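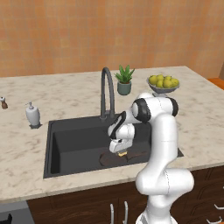

Figure 4. Dark sink in a pale marble worktop, orange tiled wall behind.

4.2 Words for the sink and its surroundings

The richest part of the kitchen questionnaire was the part we nearly left out. Our first draft went straight from floors to cupboards, and it was Branwen Pritchard who argued for a block of questions on the sink, the surface next to it and the wall behind. We are very glad she did. Of the 967 written answers used in this paper, those to the sink questions were the longest and the most argued over, and several ran on to the back of the sheet.

The surface itself gave us three main words. "Worktop" is general in both towns and is the word most people put down first. "Side", as in "leave it on the side", was given as a second word by a great many speakers in Stelstead, and a good number of them added that they would never write it down. "Bench" is the Plemlow word. We had expected it to be confined to older speakers, following Cárdenas, whose notes from the Niltoment valley describe it as a word on its way out. In Plemlow it is nothing of the kind. Speakers under thirty use it freely, and two of them did not know that it would sound odd elsewhere.

"Side" has an interesting limit. A speaker who says "on the side" for a cup or a loaf will often switch to another word when the surface is being cleaned or paid for. One Stelstead man told us that he wiped down the side every evening but that the worktop had cost him a fortune, and he said both in the same breath. Material plays a part too. When speakers were asked about a marble top like the one in Figure 4, "side" dropped away sharply and "worktop" or simply "the marble" took its place. We think this is a real pattern, and a lovely one: the everyday word belongs to the place where things are put down, and the longer word to the object that was bought and fitted.

The wall was harder. Most households had no settled word for the tiled part behind the sink. "Splashback" is known to everyone, mainly from shops, and used at home by rather few. "The tiles" does most of the work. Three Plemlow speakers offered "the back", and one family had "the wetwall", written as a single word, which none of us had met before. We had hoped to find it in the diaries held at the Mancuso library, but Higinio Mendoza went through the whole run and it is not there. It may belong to that one house.

4.3 Verbs of washing

The nouns are good fun but the verbs are where the two towns really part company. Both say "wash up" for the whole job. For rinsing a single thing quickly under the tap, Stelstead has "swill", and Plemlow has "swill" and "sind", the second always with an object and nearly always in the form "sind it out". Pans, cups and teapots are sinded out. Plates are not, and when we tried the sentence "I sinded the plates" on our Plemlow speakers it got laughter every time. The condition seems to be that the thing must have an inside.

Varela, working from the same recordings, has suggested that the condition is looser than this and that what matters is whether the water is tipped out afterwards. The two accounts give the same answer for most kitchen goods. They differ for the sink itself, which has an inside but is not tipped. Here the speakers were split, and the split did not follow age, street or schooling. We leave the question open and would be delighted to see someone else take it up.

Soaking is another matter again. To leave a dirty pan standing in water is to "steep" it in both towns, and there is a noun, "a steep", heard in "give it a steep" and "it's in steep". The second of these, without the article, was recorded only from speakers whose parents had also been born in Plemlow. It is one of the clearest family-bound forms in the whole study.

4.4 Adjectives for neglected pans 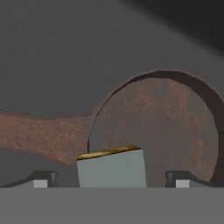 Adjectives were collected in conversation and not on paper, in 15 recorded sessions, the first of them held on 5 Jul 2019 and the last in December. Xóchitl Chávez led most of these and had a gift for keeping two cousins or two neighbours talking to each other until they forgot about her. The aim was to find out how people grade the state of a pan, and the grading turned out to be much finer than we had guessed. A pan with a thin, dull bloom on it is "foxed" in Plemlow and "gone off" in Stelstead. A frying pan whose handle is speckled with patches of brighter orange rust over the brown is past that stage, and the usual word for it in both towns is "scabby". Beyond "scabby" comes "rotten", which is kept for metal that flakes when it is touched, and beyond "rotten" we recorded nothing but swearing.

What pleased us most was how firmly the order was held. Speakers who disagreed on almost everything else would correct each other on this. In one Plemlow session a woman called her sister's roasting tin rotten, and the sister replied that it was scabby at worst and that she had had a dinner out of it at the weekend. The difference between the two words is practical. A scabby pan can be brought back with salt, oil and some effort, and a rotten one is thrown out, so to call a pan rotten is also to say what ought to be done with it.

"Foxed" deserves a note of its own. Elsewhere the word is used of old paper and of mirrors, and it is tempting to see the pan sense as borrowed from the second-hand trade. Stelstead had far more dealers than Plemlow, though, and Stelstead does not have the word. Cárdenas prefers to take it as a local development from the colour, by way of "foxy", which she has in her Niltoment notes for bracken and for stale bacon. Her evidence is thin but the bacon is very hard to argue with.

4.5 Limits of the material

The recordings come to about 100 hours, and most of that is talk at a kitchen table with the kettle going. Some passages could not be made out. Five speakers asked for parts of their sessions to be removed, which has been done, and none of the forms discussed above rests on those parts alone. Plemlow is better covered than Stelstead throughout, mainly at the older end. Men are under-represented in 4.4 and slightly over-represented in 4.2 — the worktop questions brought in several who had fitted their own kitchens and had a good deal to say on the subject.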